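# Skernmont two-arm bench cell

Simulation view, packing cell with open carton and board.

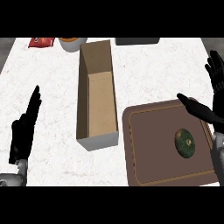

*Bench layout in simulation: open carton at centre, cutting board and green produce item to the right, one hand on each side.*

The Skernmont cell takes over repetitive pick-and-place at food packing benches. Two arms with black humanoid hands work over a standard counter. Layouts are tested in simulation before any hardware is bolted down.

**Specification**

- Arms: 2
- Reach per arm: 70 cm
- Stored layouts: 9
- Supply: single phase

**Staffing**

At the Mellstead site the cell replaced hand loading on the small-carton line. Packers there moved to inspection, labelling and cell setup. One operator per shift clears faults and changes layouts from the panel. Setup training takes 2 days and is included in the price.

Lifting full cartons to the pallet remains a manual task. Rosters should allow for this.

**Ordering**

Supplied through Clonden. Lead times are quoted on application. For site assessments, contact Amparo Iglesias, Miranda office.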